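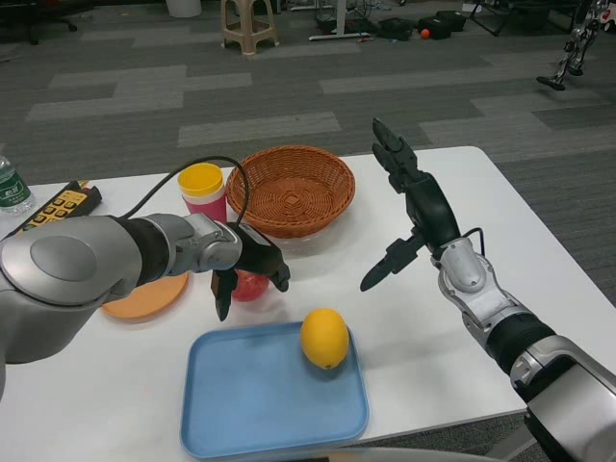 Two fingers are enough. I've been saying it since August and I'll say it again here, as the Orkbridge lot have gone hand mad and somebody ought to argue the other side before the money goes. We've had a plain gripper on the left arm and a full hand on the right, same table, same bits and bobs, for long enough now that I have an opinion. Give the gripper an apple and it spreads, comes down either side, and there's your grasp. One number to set, how far open. The hand has a thumb, and a thumb is where my afternoons go.

Don't get me wrong, the hand is lovely. People come in and look at the hand. Marwan Smadi can make it do a very nice pinch on a lemon and I've watched him do it over and over. But Marwan wrote the thumb code. Take Marwan out of the room and the rest of us are poking at sliders.

Some figures, as I'll be asked. 2861 logged attempts, both arms together. I threw out 802 of them for daft reasons (wrong calibration file, mostly, my fault, sorry Wilma). Of what was left the gripper had 1233 and the hand had the rest, so no, I didn't starve the hand of goes. The gripper dropped less. It also got set up quicker every single morning, which doesnt show in a drop rate and should.

The usual answer is that fingers pay off later. Harder objects, tools, buttons, lids. Rhona Semple at MacAulay put this to me at length and she isn't wrong. A remote control is a good case. Gripper can pick one up, can't really hold it and press a key as well. Fine. Granted. How often does the Mikstead job need a key pressed? I went through the task list. Fruit into tray, cup across, plate out of the way, basket. No keys.

And plates, since somebody will bring up plates. Flat on a table a plate is miserable for either of them. The hand gets its fingertips under the rim sometimes. The gripper wants the plate slid to the edge first, then it's easy. Sliding is a trick, people turn their noses up at tricks. I don't see why. I slide coins off a counter myself.

Wires next. Anything hung on the end of an arm needs feeding, and a cable with slack in it will find a cup to knock over. The gripper side is no better than the hand here, worse on some days. Beathag Lamont wants everything routed inside the housings and I'd pay for that before I paid for another finger. Tenik quoted us for it. Not cheap, but less than a second hand by a long way.

What I'd do. Keep the one hand, let Marwan and Mekdes Woldemariam carry on with it, call it research and mean it. Put grippers on both arms for Mikstead. Spend the difference on cabling and a decent wrist camera, because half of what we call grasp failures are the thing not being where we thought it was. 9 weeks of that and then look at the drops again.

Mekdes disagrees with nearly all of this and is writing her own peice. She thinks I've picked my objects to suit my gripper. Maybe a bit. I picked them off the Mikstead list, so take it up with them.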